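Household Tips: Teaching a Two-Armed Robot to Tidy the Living Room

Clistero publishes the following guidance for households and training sites that show tidying tasks to a two-armed robot, either by moving the arms by hand or by operating them through the Trulo remote handset.

Before the session

Decide on one task and write it down in a single sentence. "Put the litter from the carpet into the bin" is a suitable task. "Clean the living room" is too broad and should be divided into separate sessions for litter, cushions and clothing.

Clear the walking path between the robot and the furniture. Pets and small children should remain in another room until the arms have been parked. Curtains may be left open, but the operator should avoid changing the light partway through a set of demonstrations.

Place the bin where a person would ordinarily reach it. A bin without a lid is preferred for the first sessions.

Choosing practice items

Begin with a crumpled tissue, which most two-fingered grippers can pick up from several directions. Flat wrappers and drinking straws are more difficult and may be introduced after the operator has completed seven clean pickups in a row. Coins, pins and anything made of glass should not be used.

Patterned carpets require additional care. A small dark item may be hard to distinguish from a dark part of the pattern when viewed through the handset screen. Operators should note where each item was placed before taking the controls.

Moving the arms by hand

Hold the arm behind the wrist and never by the fingers. Guide it slowly, lower the open gripper over the item, close it, and lift straight up before turning toward the bin. Use one arm for each item and keep the other at rest with its gripper open.

Moving the arms by remote control

Start every demonstration from the same position, with both arms extended forward. Pause briefly above the bin before releasing the item. If an item is dropped outside the bin, continue and pick it up again. Such corrections are useful and should be kept. Delete a demonstration only when an arm has touched the furniture.

Limit each sitting to 3 sets, with a rest between them. The Nagano training room has recorded almost 3000 demonstrations under this rule, and its operators report less hand fatigue than under the earlier schedule.

After the session

Park the arms, wipe the fingertips with a dry cloth, and label the recordings with the room and the task. Questions about labels may be sent to the Fleneck help desk, quoting form 1138. 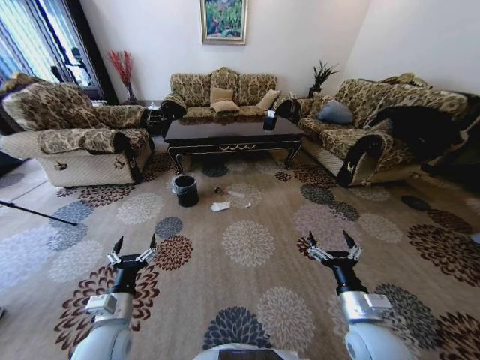 Reader comment, Fleneck help page: We followed the advice on tissues first and it went well, but straws are still a struggle for us by remote. Moving the arm by hand for the first few gave us a much better idea of how low the fingers need to go. Could the page say whether hand-guided and remote recordings can share one label?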